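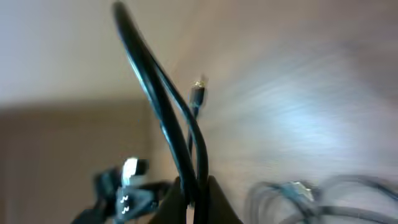

**Scoreboard clock drops out at the Tratinow field – running log**

Opened 2022-07-04. Status: open, but a lot better than it was.

I run the press box for the Bautista youth football league, so this is me keeping notes for whoever has the headset next season. Short version: the game clock on the big board freezes in the middle of a quarter while the clock on my console keeps on ticking. Then it catches up all at once, and you get a stadium full of parents yelling that we stole time from their kids. At the spring scrimmage it happened right before the half and the visiting coach came up the stairs two at a time. Fun!

**What I'm working with**

Tranbridge console in the press box, Clitov receiver in the board itself, down behind the south end zone. The console is on software build 738. The board is the older style (home, guest, quarter, down, to go, ball on). The play clocks are on their own system and they've never missed a beat, so I'm leaving them out of this.

**First try: restart everything**

Turned the console off, turned the board off at the panel, waited, turned it all back on. Ran a full 12-minute quarter with no problems and I went home very pleased with myself. Next evening it froze at 7:41 in the first. So, no.

**Second try: channel change**

The baseball diamond next door has a Tranbridge console too, and I found out they were on channel 4, same as us. You'd think that would do it, right? Moved us to 11 on both ends. The weird stuff stopped – we used to get a random "guest 9" now and then, and I'd bet money that was somebody's baseball score – but the clock still froze twice in an hour of testing.

**Third try: call support**

Got a very patient person on the Tranbridge line. They had me open the hidden menu (hold CLEAR and 0 together, write that down) and read off the missed message count. It said 1,218. They went quiet for a second and then asked how far the press box is from the board. I paced it off later and got 100 yards plus the end zone, which they said should be fine with a clear view.

And that got me thinking, because we don't have a clear view anymore! The boosters put up the new sponsor banners over the winter and one of them hangs right across the rail in front of the console antenna. It has metal grommets and a metal frame. Ugh.

**Fourth try: move the antenna**

Took the antenna off the desk and stuck it up on the window ledge, above the top of the banner. Zeroed the missed message count and ran four straight quarters with nobody on the field but me and the sprinklers. Count at the end was 4. No freezes I could see, and I was watching that clock like a hawk.

**Still to do**

- Run it again with the stadium lights on. All my good tests were in daylight.
- Get a proper bracket for the ledge. Right now it's painter's tape.
- Ask the boosters if the banner can slide over a section.
- Ask Tranbridge whether there's a newer build than 738 and whether it's worth the bother before the August jamboree.

**If it freezes during a game**

Don't touch the console clock! Radio the line judge and have the officials keep time on the field until the board catches up. I tried correcting it by hand at the scrimmage and made it worse – the board took my correction and then all the late updates on top of it. I'll add to this after the night test.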